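Play Corner Walk-Through, Hullard Family Room
Checked 1 September 2025
Done by: Angus Lamont

I do this one on the first working day of the month, before the kids come in, coffee in one hand and the clipboard in the other. Comments are mine and they ramble a bit, sorry!

1. Floor and rug
OK. Rug tape was lifting at the door corner, so I pressed a new strip down. Please don't use the shiny packing tape again - it leaves gunk all over the boards.

2. Outlet covers
OK, except the one behind the book bin, where the cover was missing. I put in a spare. We're down to 13 spares in the drawer, which ought to see us through the winter.

3. Bookcase anchors
OK. Gave both a good hard tug and they didn't budge. I'd still like the heavy atlases moved down to the bottom shelf, they've crept up again.

4. Window cords
NEEDS WORK. The left cord has slipped off its cleat and hangs low enough to reach. I looped it up for now, but it wants a proper screw. The Matheson order should have some in it.

5. Toy kitchen
OK. One hinge is squeaky, nothing pinches. I ran my finger down the inside of the door the way I always do and came away with no splinter (last time I wasn't so lucky).

6. Puzzles
OK with a note. The 121-piece train puzzle goes up on the high shelf and stays there when the little ones are in. I found it on the low one again!

7. Painted wooden shapes
This is the one I take my time over. Every block gets picked up and turned around in the light, and I'm looking for chips, flaking paint, cracks and any edge that's gone sharp. Pay extra attention to the star, because the points take the knocks when it gets dropped. The heart is easier, just feel down into the dip between the lobes. Run a thumb around the rims of the cylinders and the corners of the cube. If paint comes off on a damp cloth, the block goes in the Out box and we don't argue about it. Wipe with the mild soap, never the strong spray, and let them dry all the way before they go back in the bin.

8. Board for the shapes
Check both long edges with a bare hand, then look along the glue lines for gaps. A dull spot can have a little oil, a rough spot gets sanded first. It should lie flat with no rocking.

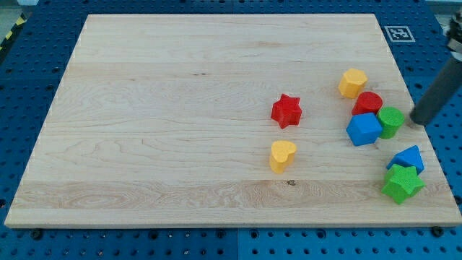 Next up is the dress-up trunk, item 9. Lid support OK, and it stays up by itself at any height. Two scarves are too long, so I've set them aside to be trimmed.

10. First aid kit
Bandages fine, cold pack needs replacing. Add it to the Matheson list with the cleat screws, please.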